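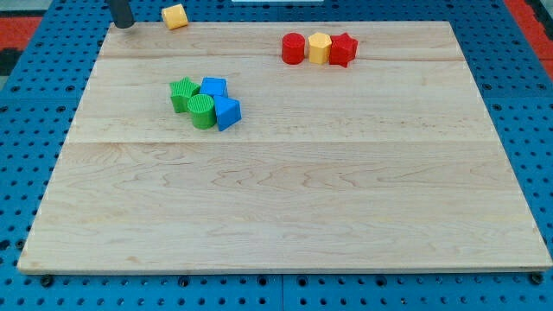
Jointed board on the blue pegboard bench, Grorbridge workshop.

Flollitby Bench Renewal Project
Progress report to the Fawzy Fund, second reporting period

Prepared by Senan Ó Briain, project lead

1. Purpose of this report

This report covers work carried out between the end of the first reporting period and the close of October. It sets out progress on the replacement of worktops at the Flollitby teaching rooms, the position on spending, and the matters on which we would welcome the Fund's view before the final stage begins.

2. Background

The grant was awarded to replace the worn tops of 31 benches used for craft and repair classes. The old tops were of mixed age and thickness, and several had been patched so often that small work could no longer be laid flat on them. Under the agreed plan the boards are made up and finished by Drunine, checked at our workshop in Grorbridge, and then taken to Flollitby for fitting over the school holidays, when the rooms are free.

3. Work completed in this period

The first two batches of boards have been received and checked. Each board is made from planks glued edge to edge. A pale finish was chosen after comparison with a darker sample, which the class tutors found tiring under the ceiling lights and which made pencil marks hard to see. The seams between planks remain visible in the finished boards. This was expected and was accepted in the specification, provided that the seam is level to the touch and takes the finish evenly along its whole length.

Boards are checked on the pegboard bench, where the rows of holes give a ready guide for squaring up. The checks cover flatness, the soundness of the glued seams, the squareness of the corners and the condition of the front edge, which receives the most wear in daily use. Results are entered on a card that travels with the board until it is fitted.

4 boards from the first batch were returned to Drunine. In each case the seam could be felt as a slight step. Drunine replaced them without charge and has since lengthened the time for which boards are held in clamps. No boards from the second batch have been returned.

The front room at Flollitby has been fitted in full and is back in use. Tutors report that the larger clear surface has made it easier to seat pupils in pairs, and that the lighter colour is well liked. One tutor has asked whether the front edges might be rounded over a little more. We have agreed to try this on a single board before making any change to the remainder.

4. Progress against the plan

Fitting of the back room was due to start within this period and has been put back. The delay arose from the bench frames and does not affect the boards themselves. When the old tops were lifted, 3 of the frames were found to be out of level and will need new feet. The feet have been ordered. We expect to recover most of the lost time, as the remaining boards can be checked while the frames are being put right.

5. Spending

We have spent 80 per cent of the sum set aside for materials, which is in line with the forecast. Labour is slightly under forecast owing to the delay described above. The cost of the new feet will be met from the contingency sum, and no further money is sought from the Fund.

6. Risks

The main risk is movement in the boards if they are stored in an unheated place before fitting. Boards are therefore kept at Grorbridge until the day they are needed - a change from the original plan, under which they would have been held in the store at Flollitby. This adds a second van journey, for which provision has been made.

A lesser risk concerns the finish. Water left standing on a board overnight may raise the grain, and a short care sheet is being written for tutors and cleaning staff.

7. Next period

We intend to complete the back room, issue the care sheet, and report on the trial of the rounded edge. We would be grateful for the Fund's agreement to the following:

- the revised date for completion of the back room
- use of the contingency sum for the new feet
- disposal of the old tops, the sounder of which could be cut down for use as drawing boards

Copies of the check cards for both batches can be supplied on request.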